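Simulated gripper stops above the desk and reports a grip fault
Vilero Community Help > Simulation > Grasping and contact

Tapio Niskanen
Posted 11 Feb 2026

Our department is evaluating the Vilero simulator for tabletop handling tasks. The task under review requires the arm to pick up a payment card and release it over a shallow bowl. In a batch of 20 runs, 18 ended with a grip fault. The arm reaches a position above the desk and halts, and the log records "contact lost, left finger." The remaining runs finished without a message of any kind.

The following has been checked already. The arm model loads without warnings. The closing force is at the value supplied with the Folby gripper package. The desk and the bowl were not altered from the stock room. The same task completed reliably before we installed the April package last year, and we did not keep a copy of the earlier settings.

We would be grateful for guidance on whether this is a fault in the gripper package or in our own configuration. Two views of the work are attached. 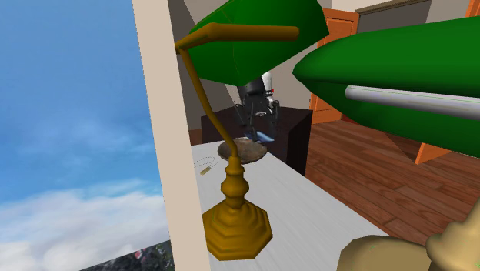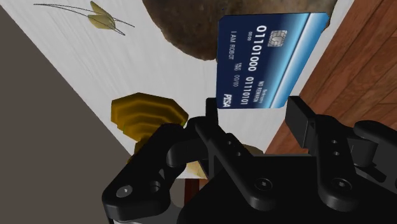 How thick should the collision shape of a payment card be in the simulator?
Set it to 2 mm, even though the visible card is thinner, and leave the visible shape as it is.

Oona Hirvonen
Replied the same day

The log entry you quote is produced when one finger reports no contact for 3 consecutive steps. It does not establish that the object has been dropped. With very thin objects, the contact may be missed for several steps while the card remains between the fingers, and the controller then halts as a precaution.

Please proceed as follows.

Open the object file for the card and enter the collision thickness stated above. Save the file under a new name so that the original is retained.

In the controller settings, find "contact loss limit" and raise it from 3 to 18. Do not switch the check off. If these settings are later copied to a physical arm, the original limit must be restored first and the stop function tested before anyone works within reach.

Repeat the full batch with the same starting positions. If the fault persists, kindly post the contact log for both fingers together with the version number of the gripper package. The summary log is not sufficient for a diagnosis.

M. Hájek

We had the same message with Droline and it was the closing force. Lower it a bit and try again. I don't remember the value we ended up with.

Tapio Niskanen

Thank you both. The collision thickness and the contact loss limit have been changed as advised, and the batch was repeated from the same starting positions. The fault occurred in 2 of 20 runs. The closing force was left unchanged. I will post the contact logs for those two runs in this thread once they have been exported.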